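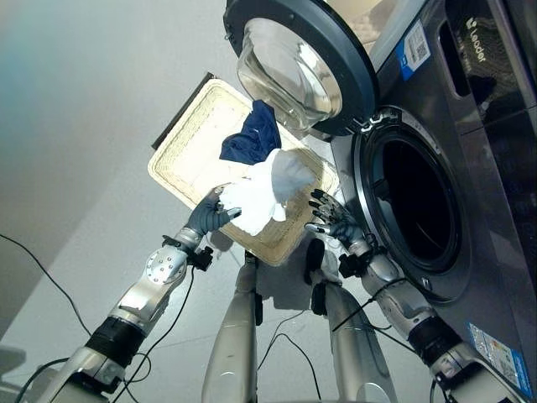
Diapositiva 1. Carga de lavadora con dos brazos y cesta

Presentar Aline: una política bimanual entrenada por imitación. El resultado principal es del grupo de Ullbridge; la parte de percepción viene de Iltby. Entrar directamente en el método, sin repasar trabajos previos.

Diapositiva 2. Datos y entradas

2976 demostraciones teleoperadas. Entradas: vista de cabeza, vistas de muñeca y posiciones articulares. Control a 50 Hz. La vista de cabeza fija la pose de la cesta respecto al tambor; las de muñeca solo pesan en el último tramo, cuando los dedos se acercan a la tela.

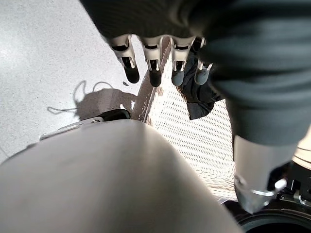
En ese tramo la profundidad estimada es poco fiable – tejido oscuro, trama calada – y por eso la política no la usa. El cierre de la mano se decide con la corriente de los motores.

Diapositiva 3. La cesta como parte del estado

Detenerse aquí. La pose de la cesta se predice en cada paso junto con la acción. Sin esa salida auxiliar, el error de orientación se acumula y la mano derecha llega alta a la boca del tambor.
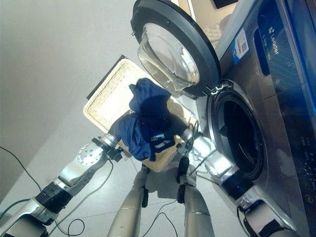
Lizelle Buthelezi preguntó en el ensayo si la salida auxiliar no equivale a añadir un estimador de pose externo. Respuesta: lo probamos con el estimador Serrano, congelado, y la mejora fue menor. El gradiente compartido importa.

Diapositiva 4. Evaluación

153 ensayos, prendas claras y oscuras mezcladas. Fallo dominante: arrastre de dos prendas en un solo agarre. Decir que el sistema no recupera prendas caídas al suelo.
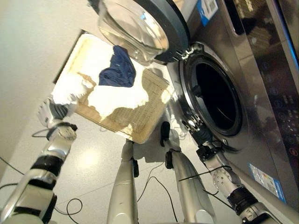 Fig. 4. Mano izquierda en la esquina de la cesta; mano derecha junto al borde del tambor.

Si sobra tiempo, pasar a la tabla de ablaciones. Los pesos se publican en enero.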